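Snack Counter Layouts, Plarkach set

Version 6

Overview

This directory holds layout sheets and item lists for a small tabletop snack counter. The sheets cover what goes on the table, which holder each item belongs to, and how a layout is restored after items have been taken or moved. The set contains 26 layouts and an item list of 200 lines. Layouts are plain text, one file each. The item list is a single tab-separated file.

Contents

layouts/ one file per layout, named by layout code
items.tsv item list, one line per item
holders.tsv holders and trays, with tier counts where they apply
notes/ free-form remarks by layout code
CHANGES version history

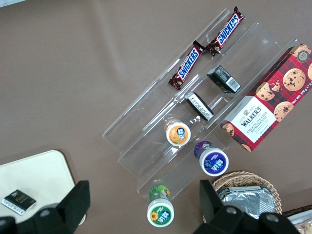
Items are filed by package shape first and by product second. The shape classes are bar, box, round tub, bottle, packet, bag, jar, wrapped sandwich and foil container. A product sold in more than one package gets one line per package. Flavor is a separate field and is filled in only when the label shows it; the small round tubs with white lids, for instance, share one blue logo and differ in body color (orange, purple, green), so body color is recorded for them as well. Bars are entered under the name printed on the wrapper, as with Snickers. Boxes whose print is too small to read at table distance are entered by color and shape, with the name field left blank.

Holders

Clear acrylic stands are listed by tier, counted from the lowest. Tier 1 is always the lowest, regardless of which way the stand is turned on the table. Within a tier, positions run left to right as seen from the front of the stand. An item standing on the table next to a holder is given tier 0 and the code of the nearest holder.

Trays and baskets have no internal positions. A layout sheet gives their contents as an unordered list. An empty basket is still listed, with a dash in the contents field, so that it is not left out when the table is set again.

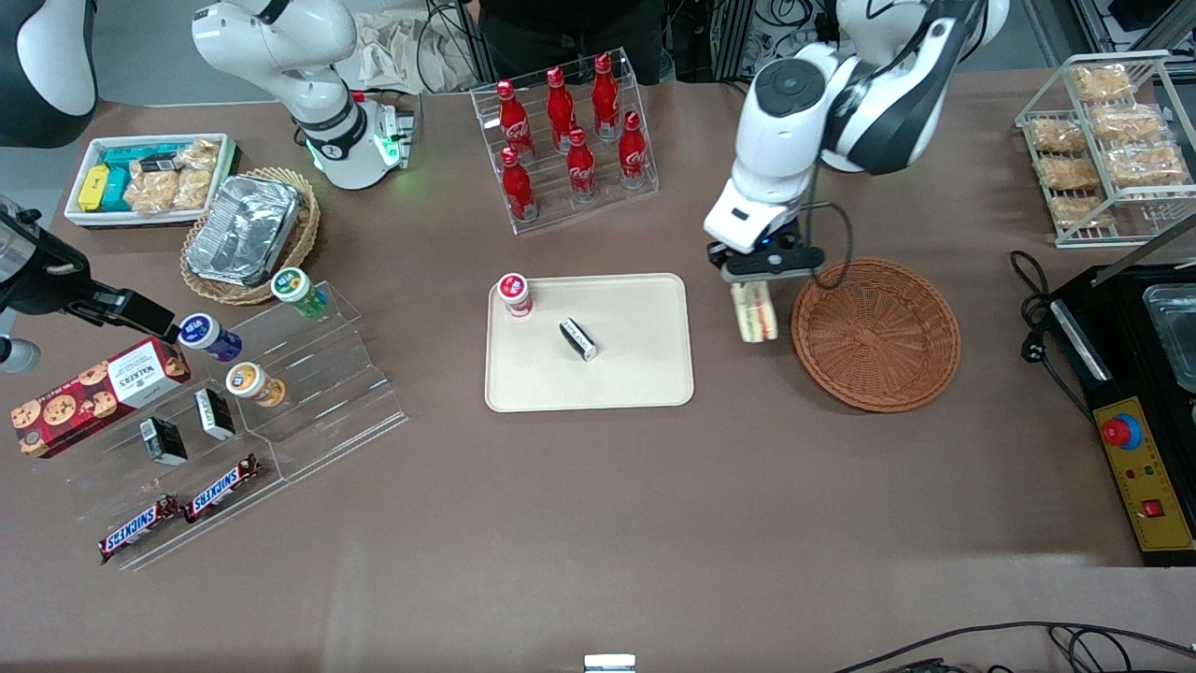
Bottles in a rack are listed by row, back row first. Mixed rows are allowed. A rack may be part full, in which case open positions are marked with a dash in the same way as an empty basket.

Fields in items.tsv

code: short item code, never reused
shape: one of the shape classes
name: as printed, or blank
flavor: as printed, or blank
body_color: main color of the package
lid_color: round tubs, jars and bottles only
can_stand: yes or no

The can_stand field refers to the package on a flat table with no support. Packets and bags are set to no throughout.

Restoring a layout

1. Clear loose items from the table.
2. Place holders, trays and baskets by the sheet.
3. Fill stands from the highest tier down.
4. Fill racks, back row first.
5. Fill trays and baskets.
6. Place tier 0 items.
7. Compare with the sheet and log differences in notes/.

Known problems

Layouts carried over from the Brullirent list use the older tier order, highest first. Those sheets have the line "order: old" at the top. They have not been converted.

The Semwal item codes contain a slash and break some spreadsheet imports. Replace the slash with an underscore before loading.

Several Jotell lines have body_color set to "multi". This value was dropped in version 6 and should be read as blank.

Weights and best-by dates are outside the item list. Replace food past its date with the same product in the same package, or add a new line.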